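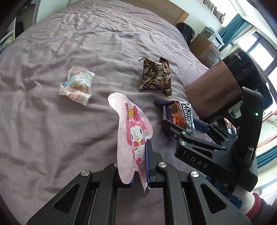
Ernon is a residential language school for adults and young people aged 14 and over. It was founded by Þórey Egilsson in two rented rooms above a bakery and now occupies the whole of Ravn House, where students live and study under one roof. Teaching is given in small groups, and everyday materials are preferred to textbooks in the first weeks. A beginner in our Russian course may learn the alphabet from whatever is to hand, and the name "Сникерс" on a chocolate bar is as useful a first word as any. Formal grammar is introduced from the third week.

The school offers courses in nine languages. The main intake is in May, and a smaller one follows in the autumn. Each student is given a personal tutor, who meets them every fortnight and writes a short report at the end of term. Reports are sent to parents or employers only with the student's consent -- a rule we have kept from the beginning.

Students in residence are expected to use the language they are learning at meals and in shared rooms. Quiet hours begin at ten in the evening. Bedrooms are furnished by the school, and bed linen is provided.

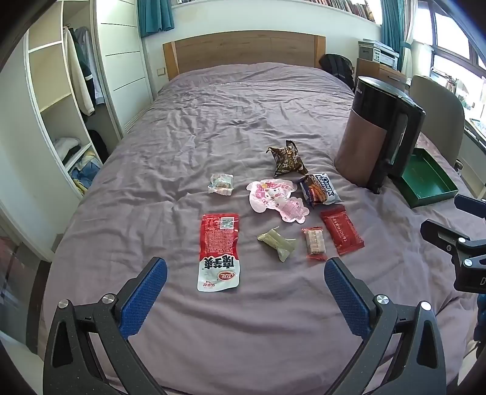
Ívar Mogensen writes that he found the mealtime rule hard for the first fortnight and would not now wish it changed, though he would have liked more help with spelling.

Additional spelling classes have since been added to the timetable. The school is governed by a board of trustees and receives support from the Prornutik Fund towards its bursaries. Applications for a bursary should reach the office before a place is accepted.

Page last revised 07/02/2020.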